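## 4.2 托盘外面的那一圈

先把术语说清楚，免得后面越写越乱。我在第 3 节里把桌面分成“台心”和“台缘”两块：台心是正在干活的那块地方，台缘是剩下的一切。当时写得挺干脆，等真去看 Nillach 那批桌子的时候，我才发现台缘麻烦得多，光是它从哪儿开始算，Kinga Bíró 和我就吵了整整一个下午（最后是她赢了，所以本节用的是她的画法）。

她的画法很简单：桌上如果有带边的东西，比如托盘、浅盒、切割垫，就以那道边为界，边里头是台心，边外头统统归台缘。没有带边的东西，才去看手肘能扫到哪儿。我原先只想用手肘，觉得边不边的无所谓，一道矮矮的边又拦不住谁。可是三周看下来，我得承认那道边的作用比我想的大得多。它拦不住东西，可它让人放东西的时候手会拐一下。杯子端过来，本来奔着最近的空地去了，碰到边就往旁边挪半个巴掌，落在外面。这种小动作当事人自己基本不记得，我问过好几位，回答都是“我就随手一放呀”。

这一轮一共看了 20 张桌子，每张桌子在工作时间里不打招呼地去看，看完当场填 Altmont 表。表是 Oona Pesonen 设计的，第一版有整整两页，填到第二张桌子我就烦了，后来压缩成一页，只留下物品、所在的区、离边多远（只分“贴边”“中间”“桌沿”三档）、和手上的活有没有关系。最后这一栏最难填。鼠标算不算有关系？电脑正开着当然算，要是电脑合着呢？我们的规矩是：拿不准就填“待定”，回来一起商量。攒到最后，“待定”那一堆卡片有 200 张，摊在会议室地上，蔚为壮观，Erdal Kahraman 进来取水壶，站在门口半天不敢下脚。

以图 3 的那张桌子为例吧，它是我自己最爱拿出来讲的一张。白桌面，中间一个深灰色的大托盘，有一圈凸起的边。托盘里干净得很：木头圆柱块被夹着横在蓝色圆片上方，都偏在左上那一块，其余的灰面上什么也没放。可你把眼睛往外挪一点，生活气息就全出来了：打开的笔记本电脑和它旁边的黑色鼠标，立着的头戴式耳机，青柠绿的小杯子，一包橙红白相间的零食，托盘左前角附近还有个蓝色的塑料小件，像是钩子或者夹子。右边又是一台笔记本电脑。

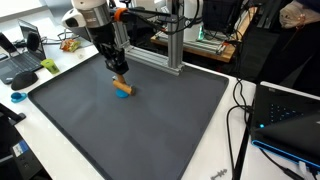

按 Altmont 表来归类，和活计有没有关系这一栏，电脑和鼠标我填得很快，耳机填了“待定”，零食和杯子填“无关”。Kinga 复核的时候把杯子改成了“待定”，理由是小杯子也可能拿来装零碎，没看见里头有什么就不能说它是喝水用的。我觉得她有点较真，但规矩是我们一起定的，改就改吧。类似的情况在整批资料里反复出现：杯子、饭盒、糖罐，这些看着像是吃喝用的容器，在桌上的身份特别不稳定。有一张桌子的主人用果酱瓶装螺丝，旁边另一只一模一样的果酱瓶里装的是果酱。

说到吃的，我原来有个假设，写在开题报告里，现在看有点丢人：我以为零食会被放在离台心最远的地方，因为会掉渣、会沾手，大家总归要躲着点吧！结果呢，填成“桌沿”的零食比填成“中间”的少。人们确实不会把零食放进托盘，这一条在有带边台心的桌子上相当稳，我没有见到反例；但只要出了那道边，放多远就很随意了，主要看坐着的人伸手方不方便。也就是说，边里边外是一条硬规矩，边外面的远近几乎没有规矩。这和我在 4.1 里讲的抽屉正好相反，抽屉里是越往里越讲究。

小件是另一个话题。钩子、夹子、笔帽、扎带头，这类东西在表里的位置高度集中，多数都填了“贴边”，而且偏爱托盘的角。为什么是角，我没有十足的把握。我猜有一部分是从台心里清出来的，手一拨，刚好越过边，落在最近的地方，人就懒得再动它了。但我们每张桌子只看一眼，看不到东西是怎么来的，这个猜想只能先放在这儿。Oona 更倾向于另一种解释：角上本来就是两条边的交汇处，占着它不碍事，谁都不会去争，小东西自然就在那里待得久。两种说法对应的后续问题不一样，前一种要去问清理的习惯，后一种要去看一件小东西能在原地待几天。我偏爱前者纯粹是因为我自己就是这么收拾桌子的，这一点请读者自行打折。

再讲讲笔记本电脑，它在台缘里是最霸道的，个头大，屏幕一掀开，后面那片地方就成了死角。我们在表里给它单独加了一行，记朝向。加得有点晚，头几张桌子没有记，后来是翻现场手记补的，补不出来的就空着。从补齐的那些来看，电脑多半占住托盘的一侧或者两侧，把正前方让出来，掀起的屏幕后面则容易攒下一小堆东西，耳机是常客。Jenő Barta 看了初稿以后给我写了条批注，说耳机放在那里可能只是因为线短。我回头查了，有几副根本就看不出有没有线，所以这条我既没采纳也没删，留在附录的讨论里了。

还有一件事本来不打算写，Ayuba Akolgo 劝我写上。每个人对“乱”的评分差得离谱。我们请 3 位没参与观察的同事给每张桌子打分，一到五分，五分最乱。台心空、台缘满的桌子，分歧最大：有人直接给一分，说“这不是收拾得挺好嘛”；有人给四分，说“零食袋都摆上来了”。前一位看的是托盘里头，后一位看的是托盘外头，两个人说的都是同一张桌子。台心和台缘都满的，大家反倒意见一致。所以我后来不再用单一的整洁分了，第 5 节里凡是出现分数的地方，都拆成里外两个，读起来啰嗦一些，请多包涵。

最后补一句关于取样的话。观察都安排在上午，只有一次例外，是某个星期五下班前去的，那张桌子的台缘空得惊人，连鼠标都收走了。我本来想把它剔掉，Kinga 不让，说收拾完的桌子也是桌子。它留在了总表里，编号后面加了星号，凡是涉及零食和小件位置的统计都没有算它。下一节要讲的共用桌，情况会更复杂，因为那里的台缘往往分属好几个人，而那道边究竟算谁的，连坐在桌边的人自己都说不到一块儿去。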